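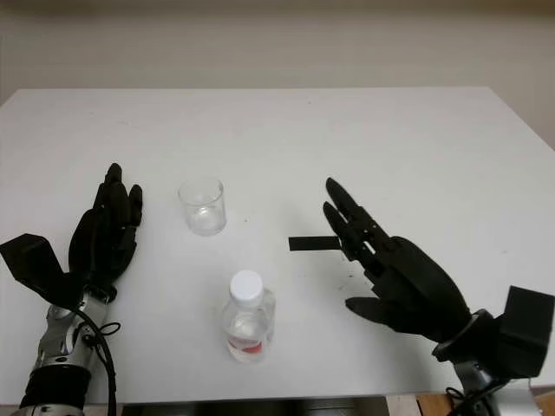
A white table with a matte top, against an off-white wall.

Living With a White Table: What Works, What Doesn't, and What to Do About Turmeric

Posted 21/08/2022 in Kitchen & Surfaces

People buy white tables for the same reason they buy white sneakers. They have a picture in their heads of the person they will become afterward. Then somebody sets down a mug.

I have owned a matte white table for long enough to have opinions, most of them stained. If you're still in the store, buy the gray one. Everybody else, keep reading.

Everyday wiping

Warm water, a drop of dish soap, a soft cloth. Wipe, rinse the cloth, wipe again, then dry with a second cloth. The second cloth is where most of us quit, and it's the reason so many matte tables look as if a snail has been over them. Soap film dries cloudy on a flat finish, and the cloud collects dirt, so you use more soap next time. You see where this goes.

Skip furniture polish. It puts shine in some places and not in others, and you will be able to see every one of those places from the couch.

Paper towels are fine for spills and bad for daily cleaning. Old T-shirts are better than anything sold as a special cloth, provided you cut off the part with the printing.

Coffee and tea rings

Fresh ones come off with the soap and water. For a ring that spent the night, mix baking soda and water to the thickness of toothpaste, spread it on, leave it for 30 minutes under a damp cloth, and wipe it away with almost no pressure. Rubbing hard takes the stain off and leaves a shiny circle, which is a ring you get to keep.

Try it somewhere out of sight first. I know you won't. I didn't either.

Turmeric, mustard and other yellow things

Blot. Don't wipe, or you'll have a larger and more modern-looking stain. Dab with cool soapy water until the cloth stops coming up yellow. Whatever remains can be treated with the baking soda paste, and whatever remains after that can be treated with sunlight if the table is light enough to drag to a window. Turmeric fades in the sun. In January, at my latitude, this takes a level of patience I had to look up.

The other approach is a bowl of lemons, placed carefully.

Ink, marker and homework

Ballpoint: rubbing alcohol on a cotton swab, working from the outside of the mark in. Permanent marker: the same, with more swabs and more muttering. Wipe with plain water afterward. If your table is painted, go very lightly, as alcohol can soften paint. Crayon comes up with a little warm water and soap once you've lifted the worst of it with the edge of a plastic card. Expired library cards are ideal.

Pencil needs an ordinary white eraser. The pink kind leaves pink.

Scuffs and gray smears

Gray marks are often metal rubbed off onto the table from a laptop foot, a pan or the bottom of a ceramic bowl. They look like scratches. Run a fingernail across one; if you feel nothing, try a damp melamine sponge with barely any weight behind it, two or three passes at most. Those sponges are very fine sandpaper with good public relations, so save them for marks that have beaten everything else.

For bowls that keep leaving marks, turn one over and look at the unglazed ring on the bottom. A few strokes with wet sandpaper will smooth it. Felt dots also work until they go through the dishwasher.

Heat

Use a trivet. Use two if you have guests who think a trivet is decoration. A folded dish towel will do for a mug but not for a casserole, and a damp one is worse than none, which I learned in front of company.

A word on the wall

If the table sits against a wall, the wall is going to get it too. Off-white paint shows grease at elbow height long before you notice it anywhere else. Dust first with a dry cloth, then go over it with a barely damp sponge, starting at the bottom and working up so the drips don't streak. Leaving a finger's width between table and wall saves the paint from rub marks. It also makes a slot through which pens will leave your life.

Things I have stopped doing

Vinegar on everything. It's good for kettles. On my table it did nothing except make lunch smell like pickles.

Placemats with a rubbery backing. Some of them stick to a finish in hot weather and come up with a noise.

Tablecloths. They solve the whole problem, and then you have bought a white table in order to look at a tablecloth.

Next up: getting candle wax out of things, including the candle holder.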